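Chapter 2
Water in the Community

Every town depends on a supply of clean water. In this chapter, students will trace that supply from its source to the household tap and examine how local governments pay for it.
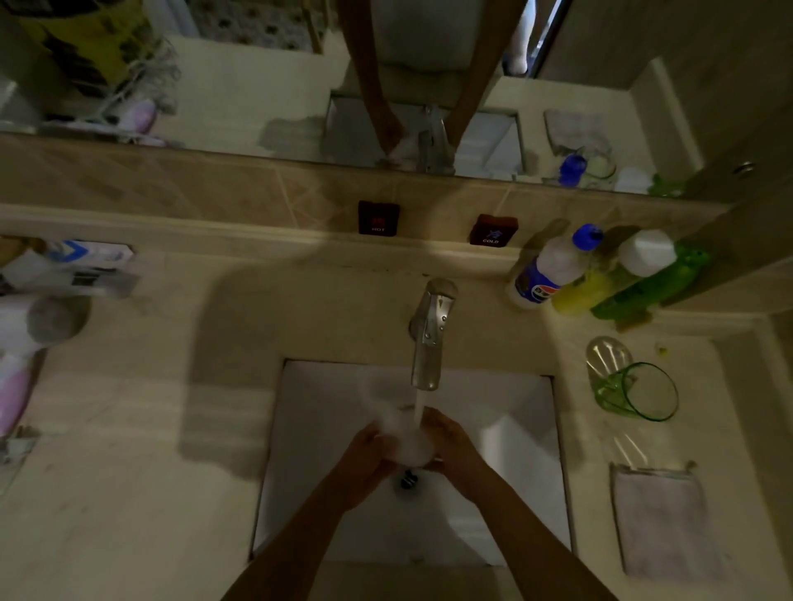 The town of Taststead drew its water from private wells until a public system was approved. The first main served 400 homes and ran along the river road to Boltport. Residents farther uphill waited until November of the following year.

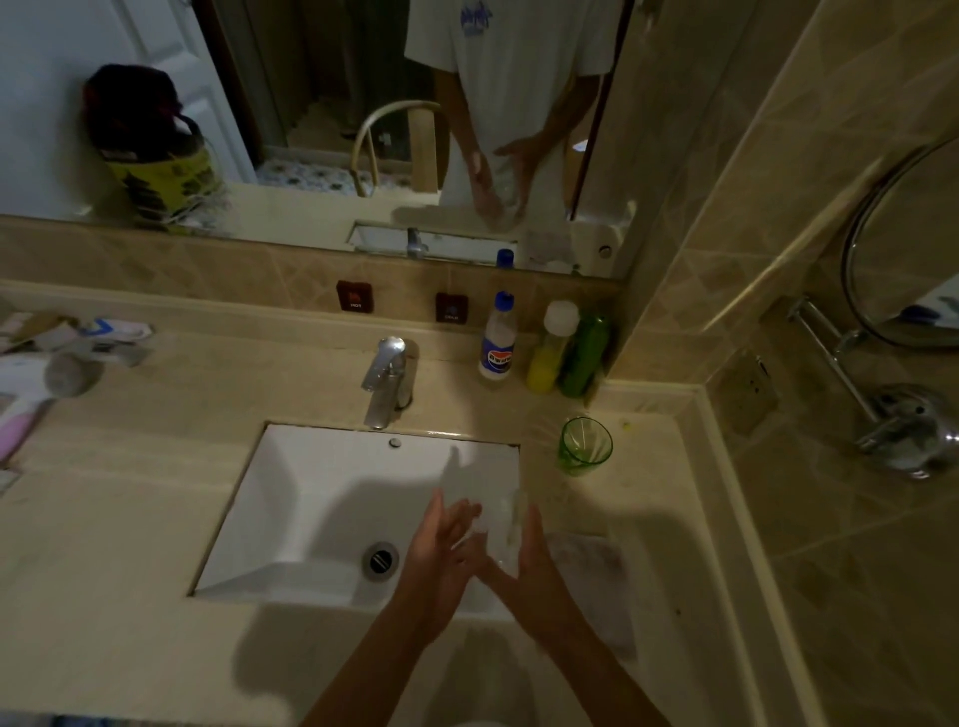 Public systems are paid for through rates, taxes, or bonds. Section 2 compares these methods and includes a reading by Laiba Marwat on the Flarnberg reservoir dispute.

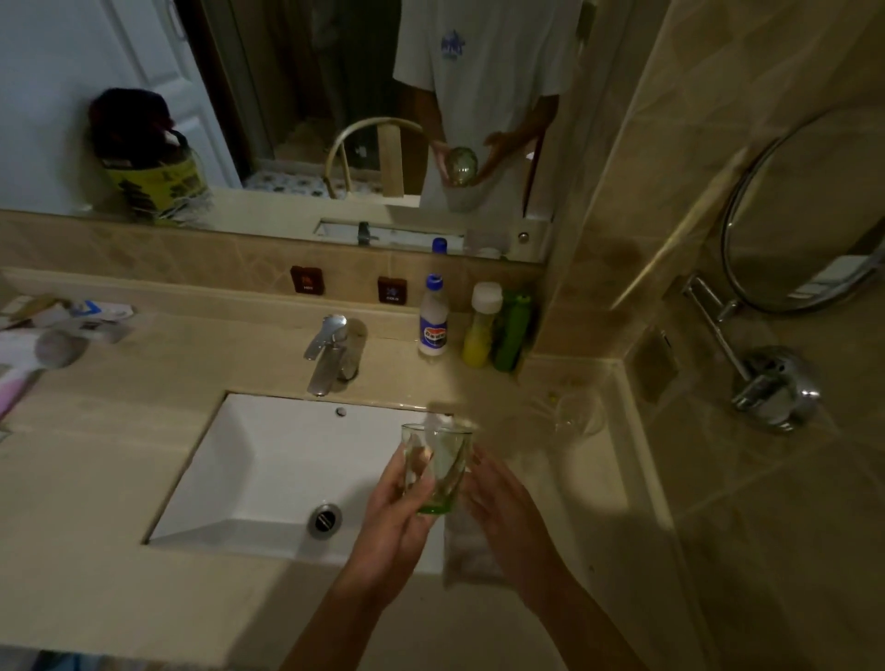 Key terms for this chapter are watershed, aquifer, main, and utility. Definitions appear in the glossary. Before reading, review the map of the Urrego watershed on page 35.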